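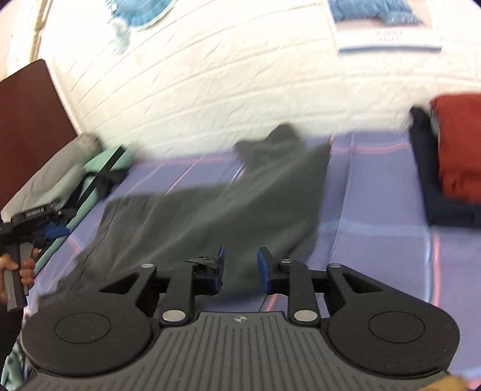

4. Folding trousers on the bed

Use this section for soft knit trousers and other items that lose their shape on a hanger. The Clostero wardrobe insert is sized for the folds given here. Hard-pressed trousers go on the rail (see section 5).

Before you start

Move finished piles back against the wall. A dark garment on a checked sheet is easy to line up – use the stripes as a guide for the side seams.

1. Empty the pockets and close any zipper or button.

2. Lay the trousers across the bed and open them out to full length.

3. Pinch the fabric at a fold, lift it slightly, and draw it toward you until the creases run out. Do not pull on the pocket edge.
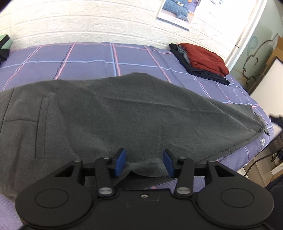

Clostero Owner's Guide, Issue 2, page 76

4. Check the pocket. On trousers with a vertical slit pocket, the stitching should lie straight before you fold.

5. Bring one leg over the other and match the hems. If there is a label near the hem, leave it flat.

6. Fold the legs up to the waist, then fold once more.

7. Place the item on the pile with the folded edge facing out. Put dark red and navy items together and keep light colors in their own pile.

Note: Fuzzy knits spring back a little. Press with the flat of the hand and wait before stacking.

Caution: Do not iron over a printed label.

Caution: Do not overfill the insert. The runners can come off the track.

For replacement runners, write to Athina Tsolakis, Clostero Parts Desk, Astidthorpe.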